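Print this page | E-mail this page

Klinhom Workroom Table - Set-Up and Care Guide
Section 2: Preparing and Clearing the Tabletop

2.1 Clear the tabletop completely before first use and at the end of each working day.

2.2 Wipe with a soft, damp cloth, following the direction of the grain. Dry at once with a second cloth.

2.3 Inspect the surface from a low angle under the room lights. Grain lines, ovals and loops are natural to the wood and are not to be reported as stains.
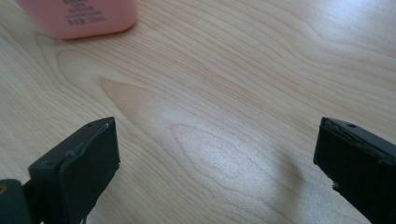 Fig. 2-A. Light wood tabletop, grain pattern.

CAUTION: Do not use abrasive pads or solvent cleaners. Where sanding is approved, use 400 grit only.

2.4 Return the pump bottle and the handled basket to the table. Keep the basket clear of the cable grommet.

2.5 Stand the bottle upright toward the front edge - never on its side. 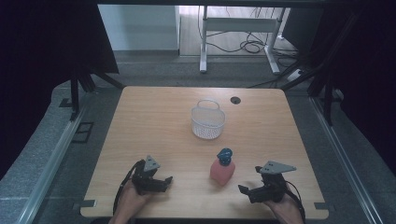

2.6 Check that the front clamps are tight before placing any further items. Allow 60 minutes after oiling before this step.

NOTE: Requests for replacement parts are to be addressed to Thongchai Nuchit, Astimley Facilities Office.

Related items
Kistovska Curtain Track - Fitting
Luvach Floor Care Sheet

Last updated: August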